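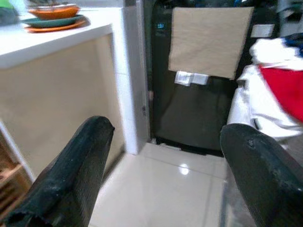 *Wrist camera view, fingers open, laundry pile on the right.*

2024-04-20

Our student team is called Solberg, and this semester we teach a robot arm to do housework. The task for the spring meeting in Kiditcombe is simple to say: take one piece of clothing from a pile and put it somewhere else. I joined in February and I thought we would finish this in two weeks. I was very wrong.

Cloth is difficult because it has no fixed shape. A plate is always a plate, and you can tell the program where the rim is. A white shirt on top of other white clothes has almost no border for the camera. Look at the right side of the photo and try to decide where one piece stops and the next one begins. I cannot do it well myself. The red one is much easier, so of course our program loves red and wants to go there every time.

Bimla Bisht, who leads our group, proposed that we stop writing rules for this and record more demonstrations by hand. The goal is 200 good ones. One person guides the gripper, another person writes notes, and after 15 recordings we change places. I prefer the notes. My hands get tired quickly, and I close the fingers too early when I am nervous.

The second problem is light. The floor tiles are glossy and the lamp makes a bright spot on them, right in the open space between the fingers. Our first version gave this spot a high score as "white cloth". We laughed, but then we lost one whole evening on it. Now I am collecting views with only floor in them, and I mark them all as background. It is boring work — I listen to the radio from Flotevby while I do it.

I also want to write something about the finger tips. They have scratches and pale marks on them, and one teammate would like to order new ones. I am against it for now. If we change the surface in the middle of the recordings, the old and the new data may not fit together well.

Next week I will try a smaller crop of the camera picture, without the counter and the orange dishes. If the training goes faster, I will post the numbers.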